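## Section 4: Giving Your Computer a Good Cleaning Before Setting Up the Plokik Home Library

Welcome back! If you've followed along from Section 3, your shelves are labeled, your old discs and photo boxes are sorted, and you're ready to think about the computer that will hold it all. Plenty of people run the Plokik Home Library on an older desktop that has been sitting in a closet or under a desk for years, and we think that's a lovely use for one. An older machine does tend to gather dust, though, and a dusty machine runs warm and noisy, so please set aside an afternoon for this part before you install anything.

You don't need to be handy. If you can change a vacuum cleaner bag, you can do this. Put some music on and take your time.

### What you'll need

- A Phillips screwdriver, medium size
- A can of compressed air (two if the machine has lived with a cat)
- A soft, dry paintbrush that has never seen paint
- A saucer or muffin tin for the screws
- A few lint-free cloths
- The Millano drive bracket and its four short screws, from the small bag in your Plokik box
- At least 80 GB of free space on whichever drive you'll be keeping, for the first import

> **Caution:** Shut the computer down completely and unplug the power cord from the wall before you open anything. Sleep mode isn't enough. Never open the power supply itself, even when the computer is unplugged — it can hold a charge for a long time.

### 4.1 Opening the case

1. Save anything you care about to another drive. We know you've heard this before, and we're going to keep saying it.
2. Shut down, unplug the power cord, and then unplug everything else. A snapshot of the back of the computer taken on your phone will be a big help later on, especially if there are two sets of speaker jacks.
3. Press the power button once with the cord out and hold it for a few seconds.
4. Lay the computer on its side on a steady surface, at a height where you won't have to stoop. Most desktops want the removable panel facing up.
5. Remove the screws along the back edge of the panel and put them in the saucer. Some cases have thumbscrews, some have a latch, and a few stubborn ones have both.
6. Slide the panel toward the back of the case and lift it away. If it sticks, check for a screw you missed before you pull harder.

> **Note:** Touch a bare metal part of the case before you reach inside, and again every so often as you work. Wool socks on carpet are the worst combination we know of, so this is a fine day for cotton.

Once the panel is off, don't be put off by how much there is to look at. You'll be leaving nearly all of it alone. The cleaning is mostly a matter of air and patience, and the drive bracket only goes in one place.

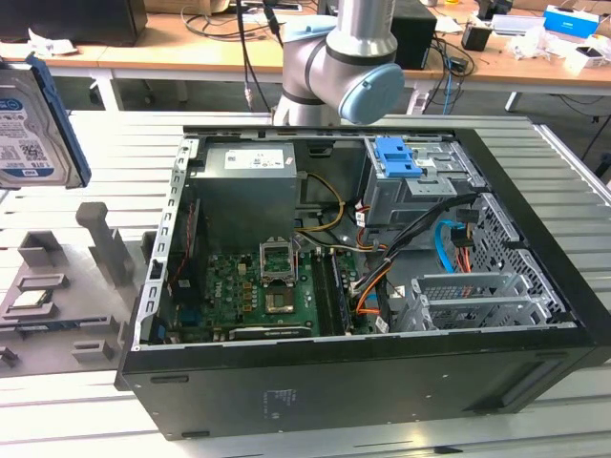

It's also a good moment to decide whether the old drive is worth keeping. If it clicked, ground, or took ages to open a folder the last time you used it, we'd gently suggest replacing it now, while you have the case open and the screwdriver in your hand. The Home Library reads and writes a great deal during its first week, and that's a lot to ask of a tired drive.

### 4.2 Clearing out the dust

1. Carry the computer outdoors or into a garage if you can. If you have to stay inside, spread an old sheet underneath.
2. Hold any fan still with one finger before you blow air at it. Letting the blades spin freely can wear out the bearing.
3. Use the compressed air in short puffs, with the can upright. Long blasts make the can very cold and may spit liquid onto the parts.
4. Work from the top of the case down, so you're not blowing dust onto places you've already done.
5. Use the dry brush on vents and grilles, where dust likes to felt itself together into a sort of blanket. The vents on the removable panel count too, and they're easy to forget.
6. Wipe the inside walls of the case with a dry cloth. Keep the cloth away from the circuit boards, where it can snag.

> **Caution:** Please don't use a household vacuum inside the case. The nozzle can build up static, and it's also a very efficient way to lose a small screw.

### 4.3 Fitting the Millano bracket

You can skip this part if you're keeping your old drive where it is.

1. Set the new drive on the bracket with its connectors facing the open end.
2. Start all four screws by hand before tightening any of them. They should turn easily. If one fights you, back it out and begin again.
3. Slide the bracket into an empty drive bay until it clicks.
4. Connect the flat data cable and then the wider power cable. Each is keyed to fit only one way.
5. Tuck any slack cable away from the fans — a twist tie from a bread bag does the job beautifully.

> **Note:** Cases made by Egger have a slightly narrower bay. Use the second pair of holes on the bracket, marked with an E, and leave the rubber washers in the bag.

### 4.4 Closing up and starting again

1. Look into the saucer and then look inside the case. Anything left in either one belongs somewhere.
2. Slide the panel back on and replace the screws. Snug is tight enough.
3. Stand the computer up and reconnect everything, using your phone snapshot as a guide.
4. Leave a hand's width of open space behind it so the warm air can get out.
5. Plug in the power cord and press the power button. A long pause the first time is normal after a new drive has been added.
6. If the screen stays blank, turn the computer off, unplug it, open it up again, and press gently on each cable connection. A loose cable is the usual culprit.

Let the computer run for 30 minutes before you start the Plokik installer, with the room as quiet as you can make it. A steady hum is fine. A scrape or a tick usually means a cable is brushing against a fan, so shut down, unplug, and have another look.

When you're happy with how it sounds, have your Flastalside activation card ready and turn to Section 5, where we'll install the software and bring in your first 50 photos.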